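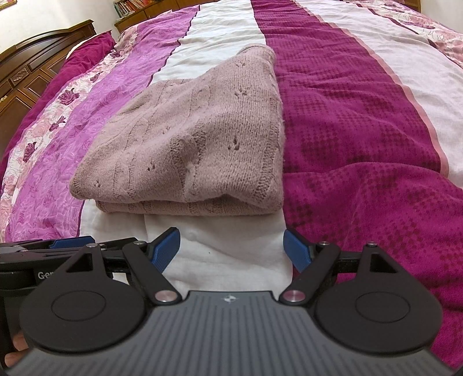 瓦伦丁劝我别买那辆二手的Clestora,说轮组太老,刹车线走得乱七八糟,骑下山等于把命交给两块橡皮。他说这话的时候嘴里还嚼着面包,我听了一半,另一半忙着看卖家发来的地址:布鲁内克,火车站后面,按第二个门铃。

我还是去了。你们知道我这个人,越是有人劝,脚越痒。

卖家是个戴毛线帽的老太太,个子只到我肩膀。车挂在楼道里,墨绿色,车架上的漆磕掉了几块,把带倒是新缠的,缠得特别紧,一圈压一圈。我问她骑了多少,她说码表坏之前是1,895公里,坏了以后就不知道了,反正去过Flaltoreo垭口两回,一回下雨,一回下冰雹。我问她哪回好玩,她想都没想:冰雹那回!

她开价351欧,我还到284,她伸出手跟我握了一下,手劲大得吓人(我后来掰了半天手指头)。临走她又塞给我一个小铁盒,里面是补胎片、两根撬胎棒,还有一张叠成小方块的路线图,铅笔画的,弯道一个一个编了号,一直编到22。

“第十七个弯,”她说,“别捏前刹。”

“为什么?”

“你到了就知道了。”

回来的路上我就开始骑了,没等火车。变速有点闷,往大飞轮上推的时候要多给一点劲,像推一扇受潮的木门,可是一旦进了档就稳稳当当。坐垫硬,我把它往后挪了一指宽,又挪回去。河边那段柏油路又直又平,我一路蹬一路唱,唱得旁边遛狗的人都给我让道。

瓦伦丁在楼下等我,绕着车走了三圈,蹲下来捏捏外胎,又站起来拨了拨刹车夹器。他在Bjarnason修车行干过一个冬天,从此看谁的车都像看病人。

“这线是谁走的?”他问。

“一个老太太。”

“走得不错。”他说完脸有点红,赶紧补一句,“轮组还是老。”

10月24日星期二,我们俩请了假去爬Flaltoreo。他骑他那辆碳架的,轻得一根手指能勾起来,我骑墨绿色的这辆,水壶架一路吱吱响。上坡他把我甩得没影,我也不急,一个弯一个弯地数,数到第九个停下来吃了半块巧克力,数到第十四个又把剩下半块吃了。到了垭口他已经穿好了风衣,坐在石墩上抖腿,问我是不是推上来的。推了一小段!就一小段。

下山我打头。图纸塞在后兜里,不过我早背下来了,编号是从山脚往上排的,所以得倒着数。二十一,二十,十九。风灌进袖子,手指冻得发木,我把重心压低,后刹一点一点地带。十八过去,我松开前手指,只留后面的。

第十七个弯一转过来,满地都是落叶松的针叶,金灿灿铺了一层,底下湿得发亮。后轮轻轻一滑,又自己找回来了,我的心跳到了嗓子眼。路边岩壁上渗着一股细水,看样子一年到头都在流。

“别捏前刹!”我扭头喊。

瓦伦丁在后头喊了句什么,没听清,接着是一长串很难听的话,然后他也过来了,脸煞白,两只脚都从锁踏上脱了出来,像只鸭子。我们在第十六个弯外面停下,他扶着护栏喘了好一会儿。

“你怎么知道的?”他问。

我把那张图掏出来给他。他展开看了半天,翻到背面,背面还有一行铅笔字,我居然一直没发现,写着:一月别来,来了也别告诉我女儿。

瓦伦丁把图照原样叠好还给我,问老太太家的门铃是第几个。

“第二个。”我说。

他点点头,把脚扣回锁踏,让我继续走前面。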